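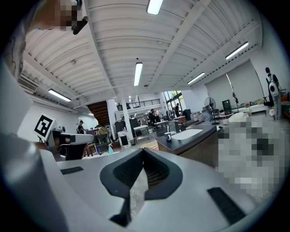
The Slow Return of the Village Repair Table

In Hostanska the old post office closed and for some years the building served only to keep chairs for weddings. Now, on one evening each month, the lights are on until ten o'clock. People come with lamps, zippers, radios, a coffee grinder that smells of burning. They sit down next to someone who knows a little more than they do, and together they open the thing.

Ginette Delorme began it after she moved here from the city. She had a toaster with a broken lever, and the shop told her that a new one would be cheaper than the part. "I was angry for a week," she told me. "Then I bought screwdrivers."

Hostanska has 426 inhabitants, and at the first evening there were two guests, both of them her neighbors. The evening I visited, in June, I had to wait for a chair. A man beside me was holding a vacuum cleaner on his knees like a sleeping dog. He had driven from Onon, on the other side of the river, where the last electrical shop closed when the owner retired.

The rule of the house is that you must stay with your object. You can't leave it and come back later, as at the dentist with your false teeth. Ysaline Lacroix, who sews, is strict about this. She put the needle in my hand and made me close the lining of my own coat. It took me 50 minutes. My stitches are not beautiful and I look at them often.

Not everything can be saved. Many cheap kettles are glued, and when you open them they break. Delorme writes each failure in a school notebook, with the reason. She showed me the pages: glue, glue, no part to buy, rust, glue. She would like to send a copy to the manufacturers, but she doesn't know which address would read it.

Money is a small matter here. There is a tin for coins near the door, and it pays for solder, thread and coffee. The municipality gives the room and the heating. When the roof leaked last winter, the group asked for help and received 100 euros and a ladder.

In Pranis, farther up the valley, a similar table has opened in the school kitchen, with the bicycles outside in the yard. Lacroix goes there sometimes to teach darning. She takes the early bus with her basket and comes home when it's dark, usually with somebody's socks to finish.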